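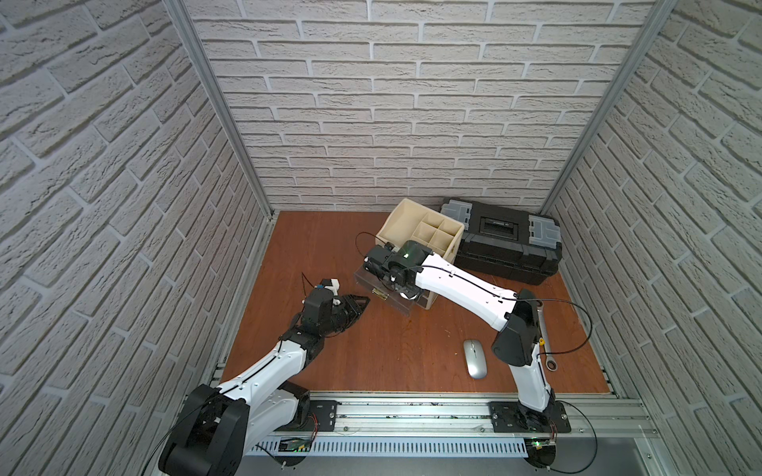 Faking It, One Wall at a Time
Ye-rin Cho talks to Ingvar Overgaard
23/01/2024

Ingvar Overgaard lives in a brick house and is a little embarrassed about it. "It came with the job," he says, then corrects himself. "It came with the marriage. The job was always the other stuff."

The other stuff is imitation brick, which he sold for most of his adult life and now writes about in retirement, in a newsletter that goes out to 339 people. Some of them, he suspects, signed up by accident while looking for a contractor. The newsletter comes out when he has something to say, and last April he had so much to say that it came out 8 times.

I had gone to see him expecting a man with a grievance. Fake brick gets a bad press. It is the thing real estate agents call "exposed brick" in the listing and "brick feature" once you are standing in front of it. Overgaard takes all this calmly. He made us coffee, apologized for the cups, and asked what I had on my own walls. I said paint. He nodded the way a dentist nods.

"People think it's a modern sin," he says. "My grandfather's generation was covering perfectly good wooden houses in asphalt sheets stamped to look like brick. Whole streets of it. You'd lean on a wall in summer and it would leave a mark on your shirt. And before that they were painting mortar lines onto plaster. Anybody who couldn't afford the thing has always been happy to draw it."

He got his start at Werkard, a small firm that made pressed wall panels and, on the side, ceiling tiles that fell down. He was hired to answer the telephone. Within a year he was choosing colors, mainly on the grounds that he was the only person in the building who had asked to.

The whites were the hardest, he says. Red sold itself, to restaurants above all, and for a long stretch he could not eat a pizza without recognizing the wall behind it. White was a different customer. "White brick is for someone who wants the look of an old warehouse but would like it to have been cleaned. They want texture, but they don't want dirt. So where do you put your shadow? If the groove is too dark it looks like a bathroom. Too pale and you've bought some bumpy wallpaper."

Werkard's answer was a panel called the Vadus, which came in a single shade of off-white and a single pattern. The single pattern was the trouble. Every panel had the same chipped brick in the same spot, so that a large wall had a sort of rash. Overgaard pointed this out and was told that customers did not look at walls. The first letter of complaint included a drawing.

"It was a good drawing," he says. "I kept it."

Does he still have it? He does not. His wife threw it out with the ceiling tiles.

The improved version, the Tralex, had four patterns and could be turned upside down to make eight, a piece of advice printed on the box that hardly any buyer followed. Corners remained a problem, as they are now. A real brick turns a corner and shows you its short end. A panel just stops. Overgaard regards the corner as the moral test of the whole industry, and will walk into a strange café and go directly to it.

"I look at the corner, I look at the outlets, and then I order. Ye-rin, I have seen an outlet cover sitting on top of three rows of brick, rocking like a table in a bad diner."

He is less sure about what has come since. Peel-and-stick foam he calls "a cushion with ambitions." Printed wallpaper he forgives, since it lies only to the eye and gives up the moment you touch it. Real brick slips, thin slices of the genuine article glued to drywall, bother him more than any of it. He thinks of them as taxidermy.

I asked what he would tell someone about to do a wall this weekend. He thought for a while. Buy one panel more than you need. Start from the middle. Don't do all four sides of a room, unless you want to feel you've been put in an oven. And look at it with the lamp you'll be using at night, from the side, before anything gets glued.

He walked me out past the hallway, where a strip of white brick runs along the bottom of the stairs. I bent down and knocked on it. It sounded like a cereal box.

"That's the Tralex," Overgaard said. "The end piece is upside down. Go on, see if you can tell."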